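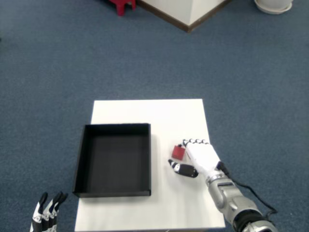

Wai-kit Kan wrote on the course board that the thumb should be placed first and the fingers closed onto it, and that his group lost most of a session finding this out. The advice is good and I have kept it as the starting point for these notes. Groups that close everything at the same speed tend to push the cube away from the hand before they have hold of it.

Grirnari Lab Course
Handout for Unit 3: Pick and Place with a Five-Fingered Hand
December 13, 2019
Prepared by Aroha Lowther, with corrections from Igor Chmielewska

What the unit covers

You will write a routine that moves the right hand to a cube, closes on it, lifts it, and releases it in the tray. The left hand stays parked for the whole unit. You do not need to command it, and your code should not send it anything except the park pose at startup.

Read Chapter 2 of the Vokwood notes before you come in. The section on thumb opposition matters most. The section on tendon wear can wait until after the break.

Task layout

The tray goes on the left side of the table and the cube on the right. The tray may stick out a little past the left edge of the table. Leave it there if it does, as the saved drop pose was taught with it in that position. If you move the tray you have to teach the drop pose again.

Put the cube down by hand with the arm stopped. It does not need to be square to the table. Your routine should cope with a cube that is turned a little, and the test runs will include some of these.

Stages of the routine

Approach. Bring the hand in from the lower right, palm down, with the fingers extended and only slightly curled. Stop when the cube is between the thumb and the fingertips. Do not touch the cube in this stage.

Set. Move the thumb to its final position and hold it there. Check the reading from the thumb joint before going on. 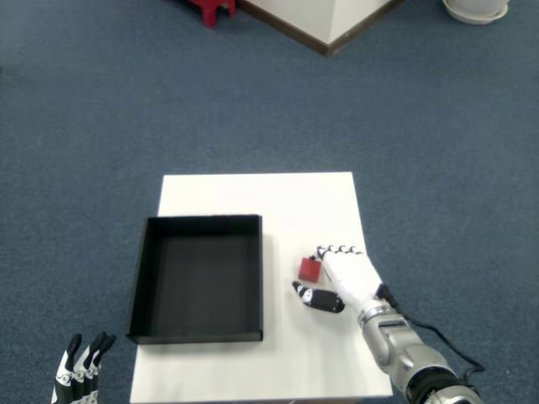

Figure 2. Right hand at the cube, with the thumb and fingers on either side of it.

Close. Bring the fingers in at the slow setting. Keith Quinlan's group used the medium setting in July and got it to work, but they had a different fingertip cover, and the numbers in their report will not carry over.

Lift. Raise the hand straight up before any sideways motion. The tray wall is low but a cube held by its lower half will still hit it.

Release. Open the fingers first, then the thumb. Wait for the open signal from both before backing out.

Logging

Record every trial, including the ones you stop by hand. Each line in the log needs the trial number, the stage reached, the thumb and finger readings at the end of Close, and one word for the result: placed, dropped, missed or stopped. Please use those four words and no others. The Marinho script that makes the plots will skip any line it does not recognize, and last term one group lost half its data this way.

Sample the joints every 100 milliseconds. The buffer holds 1,000 samples, so write it out to disk between trials. If you forget, the oldest samples are overwritten and there is no warning.

Common problems

The cube slides toward the far edge of the table during Close. The thumb is too low or has not finished moving. Go back to Set.

The fingers stop early. Check the current limit in the Asow settings file. It goes back to the default value when the controller restarts.

The cable pulls at the wrist. Leave the loop on the outside of the arm and do not tape it down. The wrist needs that slack when the arm reaches across to the tray.

The cube comes up and then drops over the table. Usually the grip is on one corner. Look at the approach angle before you raise the closing force.

What to hand in

One report per group, with the log file, a plot of the finger readings for one placed trial and one failed trial, and a paragraph on the difference between them. Fadime Bozkurt is grading this unit and has asked that plots have labeled axes with units. Code goes in the shared folder under your group name. Comment the Set and Close stages; the rest can be left as it is in the template.

Questions about the controller go to Igor. Questions about the report go to Fadime.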